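그리퍼 및 제어기 비교 시험 중간 진행 보고
수신: Catonov 자동화 지원 프로그램 담당 Magdolna Major
작성: Fehr 조작기술팀 Wekesa Mutiso
대상 기간: 3월

1. 진행 현황

이번 기간에는 단일 핑거형 말단장치와 기존 평행 그리퍼의 비교 시험을 이어서 수행하였다. 제어기는 Viro와 Vollden 두 종을 번갈아 연결하였고, 암과 작업대는 바꾸지 않았다. 계획된 조건 4개 가운데 Viro 제어기 조건은 두 말단장치 모두 측정을 마쳤다. Vollden 제어기 조건은 단일 핑거 측정이 진행 중이며, 평행 그리퍼는 다음 기간으로 넘긴다.

조건당 목표 시행 수는 400회이다. Vollden·단일 핑거 조건의 누적 시행은 현재 289회로, 로그 형식 변경 이전의 기록은 집계에서 제외하였다. 제외분을 다시 수집할지는 Welington Toledo가 원자료를 확인한 뒤 결정한다.

2. 시험 구성

밀기 과제는 타공 작업대 위에 목재 판을 올리고 그 위에 색상 블록을 배치하여 수행한다. 블록은 원기둥, 정육면체, 삼각기둥과 하트형, 별형을 섞어 쓴다. 별형과 하트형은 접촉점에 따라 회전량 차이가 커서 제어기 간 편차를 보는 데 유용하다. 핑거 하단과 판 표면의 간격은 매 세션 시작 시 다시 맞춘다.
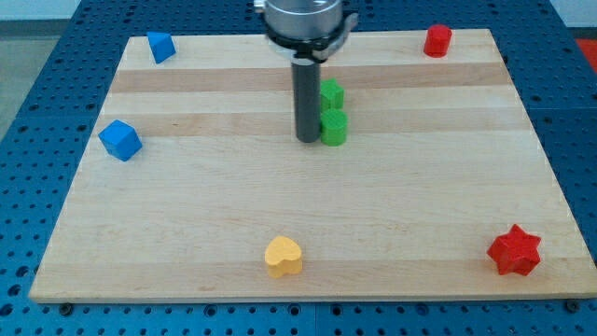 단일 핑거로 평행 그리퍼의 작업을 모두 대체할 수 있는가?
대체 범위는 평면 위 밀기와 정렬까지이며, 들어 올리거나 쌓는 작업에는 평행 그리퍼가 계속 필요하다.

3. 중간 결과

Viro 제어기에서 단일 핑거의 목표 위치 도달률은 96%였다. 실패 시행은 대부분 블록이 핑거 측면으로 미끄러져 접촉을 잃은 경우이다. 평행 그리퍼는 블록을 놓는 순간의 위치 오차가 주된 실패 원인이었으며, 실패 판정 기준이 서로 달라 도달률을 직접 비교하지 않았다. 공통 판정 기준 초안은 Tamsin Kowalczyk이 작성하고 있다.

Vollden 제어기는 저속 구간에서 명령 대비 응답 지연이 더 크게 나타났다. 필터 설정의 영향인지 통신 주기의 영향인지는 아직 분리하지 못하였다. 설정값을 고정한 상태로 남은 시행을 마친 후 별도 시험으로 확인할 예정이다.

4. 문제점 및 조치

카메라 보정값이 오전 세션과 오후 세션 사이에 어긋나는 현상이 있었다. 오후 2시 세션 전에 보정을 한 번 더 실시하도록 절차서를 개정하였다. 개정 전 자료에는 보정 시각을 표기해 두었다.

5. 다음 기간 계획

- Vollden·단일 핑거 조건의 잔여 시행 완료
- Vollden·평행 그리퍼 조건 착수
- 공통 판정 기준 확정 및 Viro 자료 재판정
- 저속 구간 응답 지연 원인 분리 시험

예산 집행은 계획 범위 내에 있다. 핑거 예비품 구매 건은 Fitzgerald Strickland의 견적 검토가 끝나는 대로 별도 승인을 요청하겠다.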